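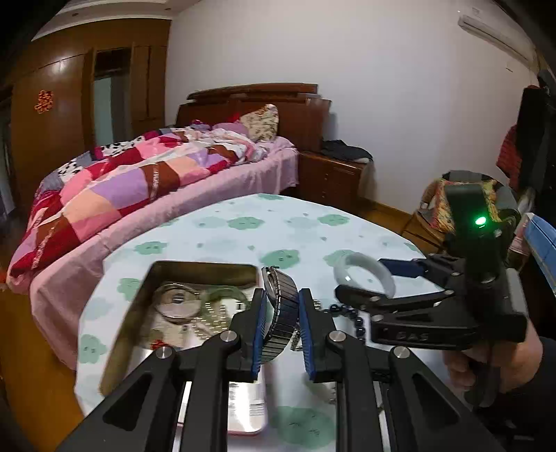

Where should I put the tin while I sort?
On a table with a cloth over it, left side if you're right-handed. The cloth stops beads rolling and keeps metal links off the bare wood.

Section 3. Sorting and filling the tin

Before you start: tray liner in, lid off, table cleared. Fold spare clothes out of the way on the nightstand or bed. Cloth flat, no ridges.

1. Empty the tin onto the cloth. Tip it low and slow, don't shake.

2. Pull out the watches first. Expandable metal bands stand up on their own edge — leave them like that while you check the links for trapped hair or thread. Don't stretch the band flat.

3. Bangles next. Jade and other stone goes down on cloth only, one at a time, never stacked. Wipe with the dry side of the Plevano cloth.

CAUTION: stone bangles crack if they knock together or drop on tile. No hot water, no dip cleaner.

4. Chains. Close every clasp before you lay it down. Tangled? Work the knot loose on the cloth with a pin, dont pull.

5. Bead strings. Lay out in one line, run a finger along it and feel for gaps or fraying cord. Frayed strings go in a bag, not back in the tin.

6. Loose watch faces and single small pieces: put in the Sostano pouch (supplied). Button it shut.

7. Refill in this order. Heavy metal bracelets at the bottom, pouch on top of those, chains along the side, bangles last with a fold of cloth between each. The small tin takes 9 pieces, the large takes 18. Over that and the lid won't seat.

NOTE: flat gift boxes don't fit in either tin. Keep them underneath or in the wardrobe drawer.

8. Lid on, press all four corners. Should sit level. If it rocks, a clasp is sticking up — open and move it, do not force.

Storage
Drawer or wardrobe shelf, away from the window. Not right under the air conditioner, drips will rust the tin seams. Swap the Rusau drying packet every August, or sooner if it feels hard.

Replacement liners: order from Cormier, part 2000. State small or large tin whne ordering.

Section revised October 14, 2025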